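Section 3: Countertop Fruit Shelf and Basket

Setting up the shelf

Read this section through once before you unfold anything. The card in the box says the Ivilgate shelf goes together in 3 minutes. It may, if you have done it before.

1. Choose the table. It has to be level and it has to stay put. A table that rocks when you lean on it will rock when you reach for fruit.

2. Wipe the tabletop and let it dry. Grit under the base panel will scratch a painted surface, whatever the sticker on the panel says about being safe for all finishes.

3. Unfold the mesh sides until both hinges click. If only one clicks, fold the unit flat and start over. Do not force it.

4. Slide the base panel in from the front, smooth side up. It should sit flush with the lower rail on both sides.

5. Stand the unit toward the back of the table with the open side facing you. Leave space in front for the basket.

Note: The rubber feet are described as non-slip. On a dusty table they slip. Wipe them when you wipe the table.

CAUTION: Do not lift the unit by the base panel. The panel is not fastened to the frame and will slide out.

Loading the basket

6. Wash the basket in warm water with a little dish soap. The Dokus baskets are sold as dishwasher safe. We ran ours on the top rack and one rim came out wavy, so we now wash them by hand.

7. Set the empty basket on the table in front of the shelf, with one handle toward the shelf and the other toward you. If it won't sit flat, check underneath for a stem or a crumb.

8. Look over each piece of fruit before it goes in. Anything soft or split gets eaten today or thrown out.

9. Put firm fruit in first, one piece at a time. Apples bruise when they are dropped, even from a hand's height, and the bruise may take a day to show.
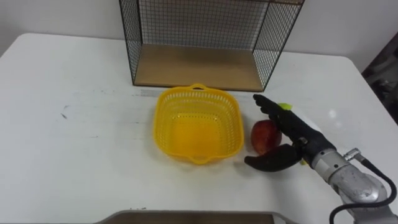

Arsen Holovko wrote back after reading the draft of this section that he would skip the basket and set apples straight on the base panel, where they get just as much air and there is one less thing to wash. He may be right about the air. We still use the basket, mainly for carrying fruit to the sink.

10. Lift the loaded basket by both handles and set it inside the shelf. Keep the total under 885 grams. The label allows more, but with more than that in it we could see the handles bend.

Note: The holes in the basket are supposed to keep fruit fresh longer. We have seen no proof of this. They do let water drain, and that is reason enough to have them.

CAUTION: Do not hang anything from the mesh sides. Hooks pull the grid out of square, and a bent side will not fold again.

Cleaning and checking

11. Empty the basket once a week and rinse it. Dry the inside corners with a cloth.

12. Wipe the base panel with a damp cloth only. Never soak it. Replacement panels are sold separately, and the ones we ordered in April were a tight fit.

13. Scuffs on the tabletop usually come off with a paste of baking soda and water. Try it on a hidden spot first. The "eraser" pad in the box did very little for ours — keep it for shoes.

If the shelf still wobbles after step 5, go back to step 3 and check the hinges before you add padding under the feet.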